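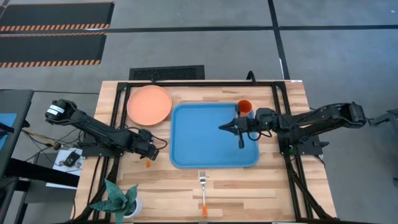 Household Tasks Group, Stirkbridge

Progress report to the Vesar fund, January 14, 2019

Thank you, as ever, for your patience and for the kind note at New Year, which we pinned up by the kettle. You asked us plainly whether a machine can lay and clear a table yet. Our answer is still "some of it, slowly". We made 200 tries at loading the tray with a cup, a plate and a fork, and 85 of them ended with everything where it should be. The cup is going nicely now (we are rather proud of the cup!), but the fork lies so flat on the wood that the fingers tend to skate over it, and Radu Sandu would like to spend the rest of January on that alone.
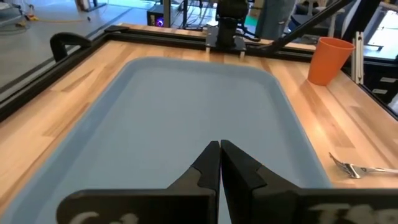
Tarek Tannous read the draft and felt we were being too gentle with ourselves, as any café in Sodville would want the tray filled in seconds and wouldn't care how clever the arms were. He has a point, and we'll be timing every try from now on, with 13 more sessions planned before we write again.

Contact the Stirkbridge office | © 2019 | Back to top

This site uses cookies. Accept or read more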